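How to sort out a zip tool pouch

A small zip pouch is a good home for the hand tools you reach for every week, and a poor home for everything else. Mine had turned into the place where odd bits went to hide. It takes less than half an hour to put right, and you don't need to buy anything.

These steps suit any soft pouch or roll. I first wrote them up for the Kernley tool library in March and have tidied them up a little for this page.

What you need

A clear table or a patch of floor
An old towel
A dry paintbrush or toothbrush
A rag with a drop of light machine oil
A container for things that don't belong

1. Empty it completely

Open the zip all the way and tip everything onto the towel. Turn the pouch inside out if the lining lets you, and brush out the corners. Metal filings and sawdust collect along the bottom seam and will scratch anything with a polished shaft. If the lining is grubby, wipe it with a damp cloth and leave the pouch open overnight before you put steel back in.

2. Sort by what you used last

Go through the pile and ask when you last picked each thing up. If you used it in the past month, it stays. If you can't remember, it goes in the container and then back to the shed, the desk or the kitchen drawer. Duplicates go too. I found 18 loose screws and kept none of them – they belong in a jar.

3. Clean the tools

Wipe metal shafts with the oiled rag, then again with a dry one. Don't oil handles. Brush files along the grooves, never across them. Check driver tips under a good light, and if the corners have rounded off, retire the tool before it chews up a screw head.

4. Pack the long things first

Lay the longest tool in on a slant if it won't sit straight. A slant gives you a bit more length and keeps the tip off the end seam, where most pouches wear through. A tool more than 86 per cent of the pouch's length wants to go in this way. Short and chunky items fill the gaps on either side. Pens and markers go in last, near the end you open first. 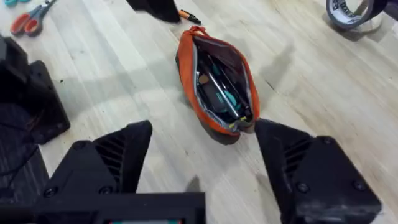
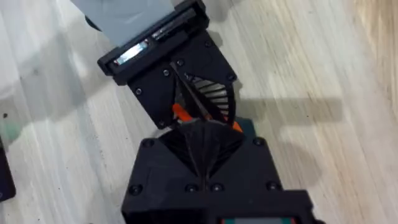
Kernley member: I'd put a cork on the end of anything pointed before it goes in. I lost a good pouch to a scratch awl, and the hole was too close to the zip to patch. Also, rubbing a candle along the zip teeth does wonders if it's stiff.

The cork is a good idea and I've started doing it. A short length of garden hose, slit down one side, does the same job for blades and wider files.

5. Test the zip

Close it slowly. If it catches or bulges, take one thing out and try again. Forcing it will spread the slider, and a spread slider is hard to squeeze back to shape. If the pull has no loop, tie on a bit of bright cord so you can find it by feel.

6. Keep it that way

Leave a finger's width of slack inside. A full pouch gets dumped out every time you want something from the bottom, and then you're back to step one. I check mine when the clocks change, and whenever I come home from a job at the Wunditthorpe hall with somebody else's pencil in it.

Store it flat, in a dry spot, with the zip closed. In a damp garage, tuck in a sachet of silica gel and swap it when the beads change colour.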